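FM 1247: Care of Shared Workrooms
Handout 3. Floors, cables and appliances standing at floor level
Skovcombe Institute of Technical Services, Department of Facilities Practice
Module tutor: Jinfeng Kang

Purpose of this handout

This handout accompanies the third session of the module and should be read before the practical class in May. It deals with workrooms in which large appliances stand on or near the floor and in which people must walk, kneel and carry things between them. Electrical testing is taught separately in Handout 5 and is not covered here. Students who missed the second session should first obtain the notes on room plans from the department office.

3.1 The floor as a working surface

In most offices the floor is used for walking and for little else. In a shared workroom it is also a storage place, a bench and a route for power and data. These uses compete with one another. A room plan should therefore show which parts of the floor are kept for movement and which parts may be occupied.

For the purposes of this module, a walking route is a strip of floor that joins a door to a work position, or one work position to another. Nothing is to be stored on a walking route, even for a short time. An appliance position is the area taken up by the appliance, together with the space needed to open it, clean it and reach its plug.

Bare concrete is common in rooms of this type. It tolerates heavy loads, but it marks easily and sheds dust if the surface has not been sealed. Dust should be removed with a vacuum cleaner before any damp cleaning takes place. Sweeping towards an appliance with vents at a low level should be avoided.

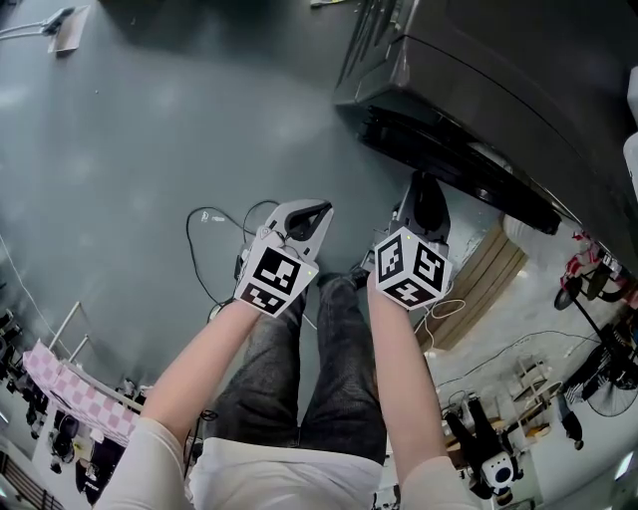 Should loose cables be coiled before the floor is cleaned or afterwards?
They should be coiled beforehand. Switch off and unplug each cable, check its label, coil it without sharp bends and place it on a shelf or hook until the floor is dry. A cable that has to stay connected is lifted clear and noted on the room sheet.

3.2 Labelling of cables

A cable without a label cannot safely be unplugged by anyone other than the person who laid it. The department uses the Sallar scheme, in which each label gives the room, the item served and a number. Room 39, for instance, begins all its labels with those two figures. Labels are fixed near the plug, and long cables carry a second label at the other end.

Tags must be legible without the cable being pulled. Handwritten tags are acceptable if they are in capital letters and in permanent ink. Thin cables, which tangle readily, should be tied in pairs or groups only when they serve the same item.

3.3 Boards and pallets

Heavy items are often set on wood to keep them off the floor. This allows them to be moved with a pallet truck and gives some protection if water is spilt. The wood must be flat, free of splits and large enough for the load. An item that overhangs its support should be moved back or given a larger one.

Smaller boards are suitable for resting parts on during cleaning. They should be put away when the work is finished, as a board left on the floor is easily mistaken for a fixed step.

3.4 Lids and removable parts

Before a lid or other removable part is taken off, the appliance is switched off and left to cool for the period given in the maker's instructions. The part is held by its rim or handle. It is then set down on a clean, stable surface within reach, and never on a walking route.

Lids are wiped on both sides with a soft cloth. Raised rims and recesses hold dirt and need particular attention. Abrasive pads are not permitted on glossy finishes.

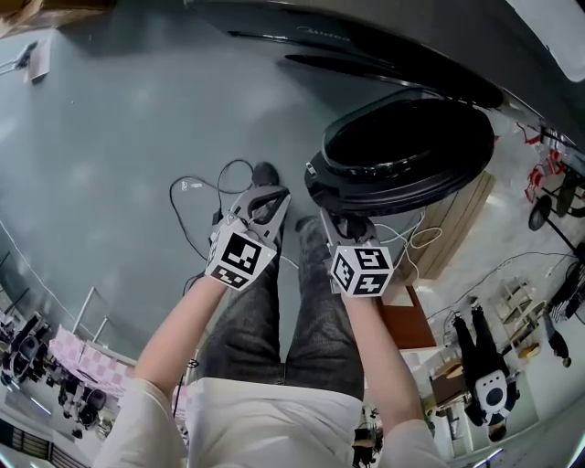

Figure 3.2. A round black lid with a raised rim, with a light wooden board below it and to the right.

3.5 Preparation for the practical class

The class takes place in the Stasberg Building. Students work in pairs and complete form 2697, which has separate sections for routes, cables, supports and removable parts. The form is marked out of 100. Sketch plans may be drawn by hand, but all distances must be given in metres.

Closed shoes are required. Completed forms are to be handed in at the department office by 4 p.m. on the day of the class.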